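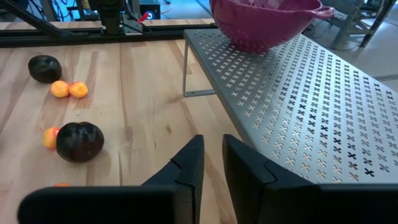
*Page last changed: Sep 3, 2025*

## Skudevon school district vote: one hall, 2411 voters?

**janard_mum**

I have read the notice three times and I still want to ask here. The special vote for the two empty seats on the school board will be held only in the Skudevon hall. Last February we had Janard and Pilitz open as well. Does anybody know who decided this, and can it still be changed? My father lives in Pilitz and he does not drive any more.

**oldbell**

The board decided it at the August meeting. It is in the minutes, item 8. A special vote does not need all the polling places, only one "central to the district". Skudevon is central if you look at the map. If you look at the bus timetable it is another matter.

**Cordeiro_Lane**

I don't see the big problem. In February 400 people came, in total, for three buildings. We paid staff in all three to sit and drink tea. One hall is enough.

**janard_mum**

400 came because there was only one candidate for each seat. Now there are four people for two seats, and the question of closing Pilitz primary is behind all of it. You can't compare.

**Cordeiro_Lane**

The closing is not on the ballot.

**tfenn**

No, but everyone who votes will be thinking of it. Two of the four have said they would keep the school open, one said he would close it, and Rutilio Ibarra said he wants to see the figures first. I find this last answer the most correct, but I know my neighbours did not like it.

**oldbell**

Ibarra was asked three times at the Pilitz meeting and gave the same reply each time. I would call it avoiding the question. He has had the figures since spring, same as all of us.

**tfenn**

He has had the enrolment figures. The repair costs for the roof were not published, I asked for them myself and got a letter saying "in preparation".

**marrow_and_sons**

Sorry to go back to the first question. You can ask for a postal vote, the form is at the district office or you can write to them and they send it. My wife did it last year. You must sign in two places, she forgot the second one and it came back.

**janard_mum**

Thank you, this I did not know. Is there a last day for asking?

**marrow_and_sons**

It is printed on the form. I don't want to say a wrong date here.

**Cordeiro_Lane**

So there is a solution and it costs nothing. I also have a free seat in the car from Cordeiro if somebody on the way needs it – I mean this, whatever they vote.

**oldbell**

Kind of you. I still say that a district with 2411 voters should not have one door. Of those, 1449 live on the Janard and Pilitz side. I will write to the board and ask for a second hall, and I will put the letter here first so people can correct it.

**tfenn**

Put the roof costs in the letter too, please.

**oldbell**

That should be a separate letter. If I ask for two things they will answer the easy one.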